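쿠키 사용 안내: 본 사이트는 서비스 이용 통계를 위해 쿠키를 사용합니다. 계속 이용하시면 이에 동의하신 것으로 간주합니다. [동의] [설정]

자동화 설비 공개 시연회 운영 결과 검토 회의록

일시: 2024년 3월 29일 14:00~15:40
장소: 캄우드(Kamwood) 본관 202호 회의실
참석: 인디라 크리슈난(의장), 벤라 레흐티넨, 블라스티밀 무린, 헤드비카 루카치
불참: 즈디슬라바 말리(서면 의견 제출)
기록: 헤드비카 루카치

1. 전차 회의록 승인
전차 회의록은 제3항의 업체명 표기를 '베네시(Beneš)'로 바로잡는 조건으로 승인하였다.

2. 시연회 방문 현황 보고
레흐티넨 위원이 접수 기록을 바탕으로 보고하였다. 사전 등록자는 373명이었으며, 안내문은 약 2,000부를 배포하였다. 브레노(Breno) 지역 학교의 단체 방문은 오전에 집중되어 시연 구역 입구에서 대기가 길어졌다. 크리슈난 의장은 다음 행사에서 단체 방문 시간을 오전과 오후로 나누어 배정할 것을 제안하였고, 참석자 전원이 동의하였다.
말리 위원은 서면 의견에서 외국어 안내 인력이 부족하였다고 지적하였다. 이 건은 인력 배치 계획과 함께 다루기로 하였다.

3. 시연 구역 운영
무린 위원이 물체 집기 시연의 진행 경과를 보고하였다. 시연은 KUKA 로봇 팔로 금속제 상자 안의 물체를 다루는 방식으로 구성되었으며, 총 7회 진행되었다. 회차별 해설은 디투비초(Dituvico) 측 담당자가 맡았다.
관람객 질문은 그리퍼의 파지력 조절과 물체 인식 방법에 집중되었다. 무린 위원은 해설 원고에 두 항목에 대한 설명을 보강할 필요가 있다고 밝혔다. 레흐티넨 위원은 뒷줄 관람객이 상자 안쪽을 보기 어려웠다는 설문 의견을 전달하고, 위에서 내려다보는 화면을 대형 모니터로 송출하는 방안을 제시하였다. 모니터 임차 비용은 베네시에 견적을 요청하여 검토하기로 하였다.
상자에 넣는 물체의 종류에 대해서도 논의가 있었다. 크리슈난 의장은 장난감 블록이나 작은 공과 같이 어린이에게 익숙한 물체를 계속 사용하되, 원통형 물체처럼 길이가 있는 것도 함께 두어 형태에 따른 차이를 설명하자는 의견을 제시하였다. 별도의 이의는 없었다. 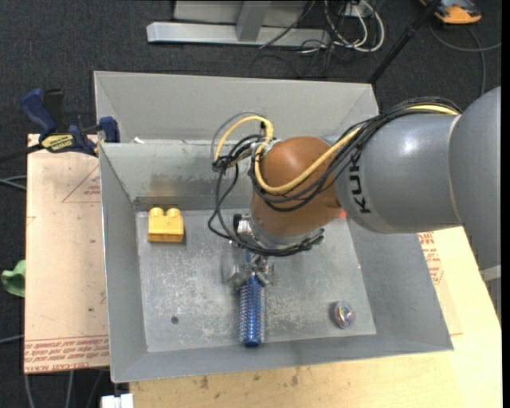 4. 안전 관리
관람선 안쪽 출입은 운영 요원으로 제한하고, 회차 사이에 물체를 다시 배치할 때에는 로봇을 정지시킨 뒤 작업한다는 현행 수칙을 유지하기로 하였다. 루카치 위원은 수칙이 체코어로만 게시되어 있음을 언급하고 영어본을 병기할 것을 요청하였다. 비상 정지 담당자는 회차마다 지정하여 운영 일지에 성명을 기재한다.

5. 의결 및 후속 조치
가. 단체 방문 시간 분할안 작성: 레흐티넨
나. 해설 원고 보완 및 디투비초 측 확인: 무린
다. 모니터 임차 견적 요청: 무린
라. 안전 수칙 영어본 작성: 루카치
마. 외국어 안내 인력 배치안 작성: 말리
각 담당자는 결과를 4월 정기 회의 전까지 의장에게 서면으로 제출한다.

6. 기타
주차 안내 표지의 보관 장소는 시설 담당 부서와 협의하여 정하기로 하였다.
의장이 15시 40분에 폐회를 선언하였다.

최종 수정: 2024년 4월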